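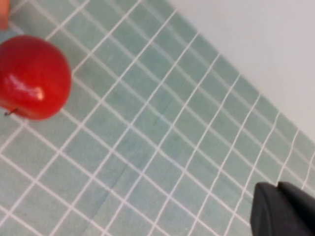
# Vinilo adhesivo Vonura imitación azulejo: reseña tras un año de uso

Compré el vinilo Vonura para la mesa auxiliar de la cocina en octubre del año pasado. El tablero tenía una quemadura de cazo y dos cercos que ya no salían con nada, y cambiar la mesa no entraba en el presupuesto. Había leído opiniones muy dispares sobre este tipo de láminas, casi todas escritas la misma semana de la compra, así que preferí esperar antes de escribir la mía.

Lo pagué yo, en la tienda Llanos de mi barrio. Me costó 16 euros el rollo. En la web de la marca salía algo más barato, pero con el envío se quedaba igual.

## Qué viene en el rollo

El rollo, un folleto de instrucciones y una espátula de plástico bastante endeble. El folleto está traducido con descuido y en un punto contradice al dibujo: el texto manda empezar por el centro y la ilustración empieza por una esquina. Yo empecé por la esquina.

El dorso lleva una cuadrícula impresa para cortar recto. Funciona bien, aunque no coincide con las juntas dibujadas por la otra cara, y hay que decidir de antemano si se corta siguiendo una cosa o la otra. Si se va a poner más de una pieza, conviene guiarse por el dibujo de delante. Perdí una tira entera por no fijarme.

## Colocación

El fabricante recomienda una superficie lisa, seca y sin grasa. Yo lijé la quemadura con grano 600, rellené el hueco con masilla Zusach, dejé secar hasta el día siguiente y volví a pasar la lija. Después alcohol, un trapo que no suelte pelusa y a pegar.

La primera mitad la puse solo y me quedaron cuatro burbujas grandes. Para la segunda vino mi vecina, Gladys Guzmán, que sujetaba el rollo mientras yo bajaba la lámina con la espátula. Entre dos personas es otra cosa. Las burbujas pequeñas desaparecieron al cabo de unas semanas; las grandes las pinché con una aguja y apreté con el dedo, y solo una se nota todavía si se mira a contraluz.

Las esquinas son lo peor. El vinilo es algo rígido y al doblarlo tiende a levantarse. Con un secador a temperatura media se ablanda y se deja llevar, pero hay que mantenerlo apretado mientras se enfría. En las curvas el dibujo se deforma un poco.
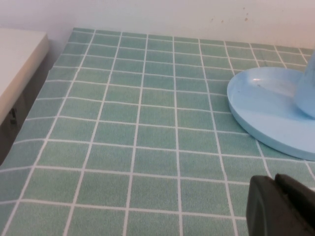
*Cuadrícula verde con juntas blancas, contra la pared.*

## Aspecto

El tono es un verde mar apagado. En el catálogo parecía más vivo. A mí me gusta más así, aunque quien busque un verde intenso se va a llevar un chasco. Cada cuadro tiene un moteado suave que ayuda a que no parezca papel de forrar libros. De lejos cuela como azulejo. De cerca no, y al pasar la mano menos todavía, porque las juntas no tienen relieve.

Darius Rusu, que me cambió el grifo en primavera, apoyó las herramientas encima con mucho cuidado hasta que le dije que era plástico.

La luz influye bastante. Con la ventana de lado aparecen reflejos, y con un fluorescente en el techo las juntas blancas destacan demasiado para mi gusto – es cuestión de acostumbrarse.

## Limpieza y manchas

Para el día a día basta una bayeta húmeda con una gota de jabón. Como la superficie es plana no se acumula nada en las juntas, y ahí le gana al azulejo de verdad.

He apuntado lo que le ha ido cayendo encima:

- **Café:** sale sin esfuerzo, aunque se haya secado.
- **Aceite:** sale con jabón. Conviene no dejarlo cerca de un borde cortado.
- **Tomate frito:** sale del verde, pero en las líneas blancas dejó una sombra rosada que tardó días en irse.
- **Cúrcuma:** no sale. Tengo una mancha amarilla en una junta desde enero y ya no la toco.
- **Rotulador permanente:** se fue con alcohol y con él se fue parte del brillo.

No hay que usar estropajo. Yo lo usé una vez en la zona del fregado y quedó una parte mate del tamaño de una mano.

## Calor y cortes

El folleto avisa de que no se apoyen recipientes calientes y hay que hacerle caso. Una taza de té no deja marca. Una cazuela recién sacada del fuego sí: el vinilo se encogió y apareció un anillo arrugado que tuve que tapar con un parche. Desde entonces uso un salvamanteles de corcho para todo.

Los cuchillos lo atraviesan a la primera. Hay que trabajar siempre sobre tabla, también para cortar un limón. Los parches se hacen con los recortes sobrantes, y si se corta siguiendo las juntas apenas se ven, así que recomiendo guardar todo lo que sobre.
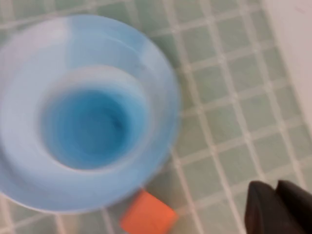 *Vaso de plástico azul translúcido, visto desde arriba.*

## Comparación con Tulwood

Antes de decidirme probé una muestra de Tulwood, que cuesta más del doble. Es más gruesa y se coloca con menos burbujas porque el adhesivo tarda en agarrar y permite corregir. A cambio, el dibujo se repite mucho y solo había tonos grises y beis.

Yhon Marulanda la tiene en el mostrador de su cafetería y dice que la cambiará en un par de años. Lo suyo es un uso mucho más duro que el mío. Para un local elegiría Tulwood. Para una mesa de casa no veo justificada la diferencia.

## Cómo está ahora

El centro se conserva bien. Los bordes del lado donde me siento se han levantado en dos puntos, por el roce de las mangas, y los volví a pegar con adhesivo de contacto. El color no ha cambiado de forma apreciable, tampoco donde da el sol.

Para saber qué pasaba al quitarlo levanté un trozo por debajo del tablero. Sale entero si se calienta, pero deja restos pegajosos que piden disolvente y paciencia. En una mesa de alquiler me lo pensaría.

## Valoración

Le doy 3 estrellas y media. Cumple por lo que cuesta y tapa un tablero feo en una tarde. Le quito puntos por las instrucciones, por las juntas blancas que se manchan con especias y por lo mal que resuelve las esquinas.

Lo compraría otra vez para una mesa o una balda. Para una encimera junto a los fuegos, no.

**Actualización:** me preguntan en los comentarios si sirve sobre azulejo antiguo. No lo he probado. Doaa Zaki lo puso en el frontal de su cocina y se le marcan todas las juntas de debajo; dice que tendría que haberlas rellenado antes.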